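Laundry > Drying > Indoors

Drying jeans indoors without losing the will to live
February
By the Buvel household desk

A T-shirt will dry if you so much as look at it. Jeans are another matter. They come out of the machine weighing as much as a wet dog, they take up the space of three sensible garments, and long after everything else has been folded and put away there they are, hanging about with a damp waistband and no plans.

I've dried a lot of denim in a small flat with one decent radiator, and the following is what I've settled on. Your flat will be different. Your jeans will be just as bad.

Start at the machine. Run a second spin before you take anything out. It costs you a few minutes and saves you most of an evening. If your machine lets you choose, go up a notch for denim and leave the woollies for another load.

Then shake. Take each pair by the waistband, stand well back from the lamp, and give them 2 or three good cracks, as though they owed you money. Turn the pockets out while you're at it. Pockets are where the wet hides, along with the tissue you swore you had taken out.

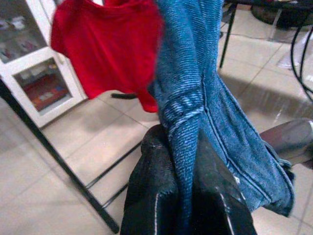 Hang them long. Folding jeans over a rail gives you a crease across the thigh and four layers of cloth trying to dry against each other. If you have the height, peg them by the waist and let the legs drop. If a leg has twisted on itself, run your hands down it and pull it straight by the side seam, or it will dry in that shape and you'll walk round looking as if one knee is facing the neighbours.

Leave a gap between things. I know the rail is full. Take something off it. Two garments touching will both stay damp exactly where they touch, and a bright top pressed against pale denim is asking for a pink hip. Reds get washed on their own in this house for the first few goes, ever since an incident with some pillowcases.

Turn them at half time. Inside out first, until the seams and pockets feel nearly dry, then right side out to finish. I set a timer for this and ignore it, but it's there.

Open a window. Yes, in February. 20 minutes with the window open and the door shut does more than a whole afternoon of steaming up the glass. We own a Rokavau dehumidifier, which hums like a fridge with opinions, and I'd still open the window first.

The last bit is the waistband. Check it with the back of your hand, which is better than the palm at telling damp from merely cold. If it isn't done, it isn't done, and putting it in a drawer will give you that pond smell by the weekend.

Wash at 40 if they're muddy and cooler if they're not. Most jeans can go a good while between washes anyway, and the quickest pair to dry is still the one you left on the chair.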